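Workbench tips: getting good practice runs for your robot arm

Right then, some of you have been asking how I get my little arm to learn things, and whether you need a special room for it. You don't! Mine lives in the utility room, between the chest freezer and the ironing board, and I do my recording on Sunday mornings before anyone wants lunch. I've been at it since October and I've made pretty much every mistake going, so these are the bits I'd pass on to a neighbour.

Start with one job, and make it a dull one. Mine is "put the banana in the basket". I wanted to begin with laying the table (of course I did) and I spent two weekends recording forks before giving up in a huff. Fruit is much kinder. If it gets squashed you can make a loaf.

Before you record anything, write the job down as one plain sentence and stick it up where you can see it. I use a strip of masking tape on the cupboard door. If the sentence has an "and" in it, split it into separate jobs and record them on different days.

Clear the table completely. Keys, mugs, the pen you've just been using, all of it. I once did 21 runs with a tea towel poking in from the side, and the arm got terribly fond of that tea towel and went all over the place when I took it away. I had to bin the lot.

Give yourself some room as well. I like a good wide gap between the thing to be picked up and the place it's going, so that the arm has to make a proper journey and you can see where it goes wrong.
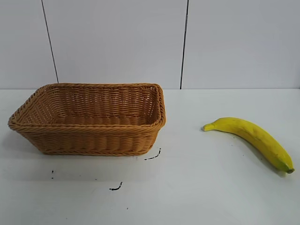
Basket on the left, banana on the right, plenty of bare table between them.

Now, the starting positions. Move the fruit a bit every time: nearer, further off, turned round the other way. It's dreadfully tempting to pop it back on the same spot because your hand just goes there, and then you've taught the arm a spot on the table and it'll grab at thin air the minute you shift anything. I keep a saucer of folded paper slips with things like "near, stalk left" and "far, stalk right" and pull one out before each go. My friend Edeltraud Voß rolls a dice for hers, which is quicker, but I kept losing the dice behind the freezer.

Leave the basket where it is for the first batch and start shifting that later, once the picking up is going nicely.

Go slowly when you're guiding the arm. Slower than that! Pause for a breath above the banana, close gently, lift straight up, and only then go across. If you rush, the jerky bits get learnt along with everything else. And please stop when you're tired. My runs after elevenses are always sloppier than the ones before, so I do 2 short sessions with a proper sit-down in the middle.

Keep some of the fumbles. If you miss the first grab, back off and try again, and save the whole thing with a note saying what happened. Those have been ever so useful to me. The ones to throw out are where you knocked the camera or the dog came in.

How many do you need? I noticed a real change at 100, and by 200 it was managing most of the easy positions. Yours may be different, so try it out as you go along and don't wait until the end.

A few odds and ends:

Draw the curtains and put the big light on, or the sun will creep across the table while you work.

Wipe the table with a damp cloth and a drop of washing-up liquid, and let it dry before you start.

Swap your banana for a fresh one every few days, and keep a few runs with the old spotty one too.

Name your files the same day. "Banana new final 2" will mean nothing to you by Thursday.

Next on my list is a lemon, which rolls, so I'm expecting a fair bit of crawling about on the floor. If you've got a trick for keeping round things still without sticking them down, do leave it in the comments!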